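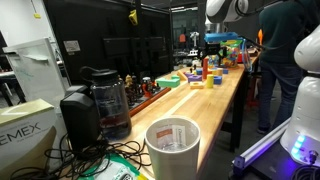 *The long bench, with the water bottle and the packets at the near end.*

Batch 34 separated at twenty past four. Dzifa Acheampong saw the line first at the shoulder of the jar, a band of clear oil no deeper than a fingernail, and wrote the time on the sheet before she touched anything.

The product was a hand balm: beeswax, shea, sweet almond oil, a small water phase and lavender at one per cent. Kirnov had sold it for nine years in a flat tin. In May the buyers at Tradik asked for a softer version in a jar, at the same price, with the same smell. They had 200 shops and wanted one jar beside every till.

She put the sample back in the warm cabinet and took out its neighbour. Batch 33 was whole. It was also too stiff to spread, and had been rejected for that.

"Is it the wax?" Ankrah asked from the door. He ran the filling line and had an interest in the answer. The line was booked.

"The wax is the same lot."

"Then the water."

"The water is the same water."

He came in and looked at the jar from the side, as everyone did, with his head tilted. He did not pick it up. Some years ago he had picked one up.

"We have 2,458 jars printed," he said.

"I know how many are printed."

"With the word *velvet* on them."

She turned the sheet over and read back through the method. Oils and wax to seventy-five degrees. Water phase to the same. Combine slowly, stir at the middle speed until the mix reached forty, add the lavender, pour. The figures were in her own hand down to the combining step. After that they were in the hand of the trainee from Briltville, who made his sevens with a bar and had gone home at three with a cold.

Forty-seven, he had written, beside the lavender.

She checked the sheet for batch 33. Thirty-eight. She checked 32, 31 and 30. All under forty, all stiff, all whole.

"He added it hot," she said.

"Does that matter?"

"It shouldn't split it. It might thin it."

"Thin is what they asked for."

She did not answer. She took a palette knife, wiped it, and drew a little of the balm from under the oil. It went across the back of her hand without dragging. She waited the two minutes the test required, then pressed a square of tissue to the skin and held it up to the window. There was a faint mark, well inside the limit.

It was the best texture she had made since the work began, and it had been made by a boy with a blocked nose who could not have smelt the lavender going in.

"So do it again," said Ankrah, "and stop it splitting."

"Those may be the same instruction twice, or they may be opposites. I'll have to find out which."

"By when?"

She looked at the clock. A batch took ninety minutes to make and a night in the cabinet to fail. She could run 2 before the building was locked, one at forty-four degrees and one at forty-seven with the stirring carried on to thirty-five.

"Tomorrow, first thing."

"I'll hold the line until ten."

He went out. She heard him on the stairs, then on the telephone, saying *velvet* to someone in a flat voice.

Dzifa washed the beakers, dried them and set them on the scale in order. She weighed the wax to the second decimal place. On a clean sheet she wrote 35 at the top, ruled a line under it and lit the hotplate's red lamp with her thumb. While the wax softened she took the jar of 34 out once more. The clear band had grown slightly. Underneath it the balm was smooth and pale, and she put a second knifeful on the other hand, where there was no test to run, and rubbed it in.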